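Ticket 536 – Arm 1 cable catching on work objects, housekeeping rule disputed
1 June 2018
Opened by Leanne Sedgwick. Assigned to Stepan Fedoruk.

Reported problem
Arm 1 at the Datlow bench stopped on an over-torque fault twice in one morning, both times while reaching low over the right side of the table. Log code 231, same as in the Endumura manual under "external drag," a phrase that covers most of life.

First response (Stepan)
Restarted the controller, ran the joint check, all joints passed. Ran the arm through 200 empty moves with the cable tied up out of the way. No faults. Untied the cable, put a cup under the gripper, and got a 231 on the fifth reach. The cable had hooked the cup handle and was trying to take it along.

Comment (Illia Zakharchenko)
The cell rules already cover this. Rule 5: "No loose cable below the level of the fingers." It has been taped to the cabinet door since September. I know because I taped it there, and I have watched people lean on it while eating.

Comment (Tymofii Bilyk)
Rule 5 was written for the old arm, which had one short cable. The thin strands at the wrist on this one need some slack or the connector pulls out. Tie them tight and you get a different ticket. I wrote that ticket too.

Comment (Zlata Levchenko)
Could we also talk about Rule 2, "only the task object and its fixture on the table"? I looked in on the bench before replying. 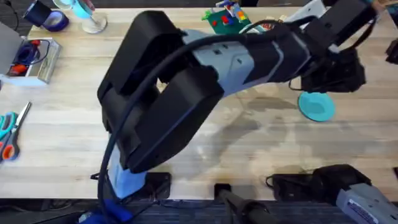

What I would change
1. Scissors, tape and the metal tray go on the shelf. Cutting tools inside the reach of a moving arm are the one item here I won't argue about.
2. The stemmed glass goes too, unless somebody is prepared to write a risk assessment for it. Same for the toy board when the task is the teal disc.
3. Rule 5 gets new wording: slack is allowed at the wrist, but it must be gathered and clipped so it can't hang into the work. Tymofii to pick the clip.
4. Cable check added to the start-up sheet, at full reach and lowest height – not parked, where every cable looks innocent.

Status
Items 1 and 2 agreed. Item 3 waiting on clips from Le Goff. Item 4 added to the sheet by Leanne, between "e-stop tested" and "initials." Stepan will repeat the 200 moves with an object in place once the clips are on. Ticket stays open until then.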